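About Terkar

Hello, and welcome! We're a small firm that helps repair shops, recyclers and training colleges work out what robotic equipment they need, what it will really cost them, and when it makes sense to buy. Tobiloba Ezeani started Terkar after years of watching good workshops spend the whole budget on an arm and then find there was nothing left for grippers, fixtures or someone to program it.

Most of our planning begins at the bench (with a cup of tea, if you're offering), looking at the fiddly jobs your people do all day. Old desktop computers are a favourite of ours, because the parts are close together and a gripper has very little room to work around the processor socket. 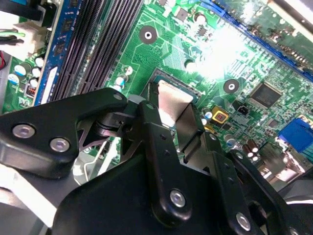

Lykkegaard wrote to us afterwards that the budget sheet had been the most useful part, and that they wished they'd had it before signing their first lease. We've taken that to heart, and every client now gets the sheet at the very first meeting.

We like to organise a budget in stages. Our Stedance plan runs for 120 days and starts with 10 of your everyday tasks, which we go through one by one before anybody talks about models or colours or catalogues. Labels, casings, cables and odd corners all get a look, and so does the boring stuff like spare fingers, guarding and freight, which has a way of turning up on the final invoice!

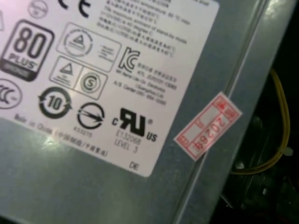
Power supply casing, with its certification label and a yellow wire alongside.

Our second service, Cladico, is for workshops that already own a robot and are wondering whether to add to it, replace it or simply get more out of it. We don't sell hardware and we don't take a commission from anyone who does, so you're welcome to show our figures to whichever dealer you like.
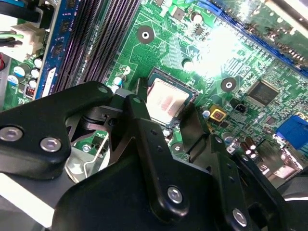 What does a first budget review cost?
The fee is $2000, including the written plan and a follow-up call once your quotes have come in.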